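Speaker notes - Small textiles: hanging, folding and keeping the work surface clear
Last updated: January 14, 2019

Opening

Start with the scope. The talk covers ties, cloths and other small fabric items handled at a table. Sheets and curtains were covered in April and are not repeated.

Figures for the first slide: the Stostari stock list has 477 small textile items. Of these, 200 are stored hanging and the rest are folded. Give the numbers, pause, move on.

Ties on a rack

Main point: a tie is two widths of fabric in one item. The wide blade is heavier than the narrow end, so the balance point is not at the middle of its length. Fold a tie over a bar at its midpoint and it will creep toward the wide side.

Mention colour only in passing. Dark red with thin white and grey stripes is useful for teaching, as a twist shows up at once in the stripe.

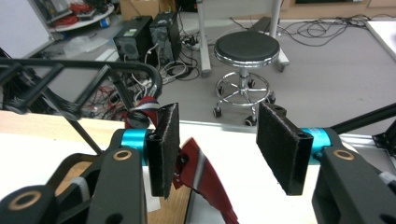
Should a tie be knotted when it goes on the rack?
Leave it unknotted. A knot sets a crease in the narrow section, and the crease takes longer to hang out than the knot took to tie.

Continue with bar shape. A rounded bar leaves a softer line than a square one. The Drirholm trial used 2 bar profiles and 80 ties, all silk or polyester. Wool ties were left out - say so if asked.

Cloths and the table

Change of pace here. A cloth has no wide end, so the question is where to pick it up. A corner grip lets it open under its own weight. A grip at the centre keeps it bunched.

Then the surface. A white board on top of a wooden table makes dust specks and small bits of debris easy to find. Dark fabric picks them up and shows them. Clear the board before laying anything flat, and keep a small tray with an upright handle within reach at the back.

Slide: dark red cloth, crumpled, held over at the right side of the board.
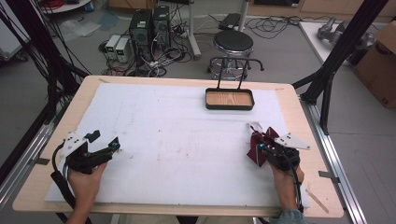 Labelling and storage

Sasaki labels go on the shelf edge and stay off the fabric. Gresby boxes are for folded items only. Hanging items keep their rack position from one check to the next, and the position is written on the sheet before the item is taken down.

Take questions at this point. Leave the stock list on screen.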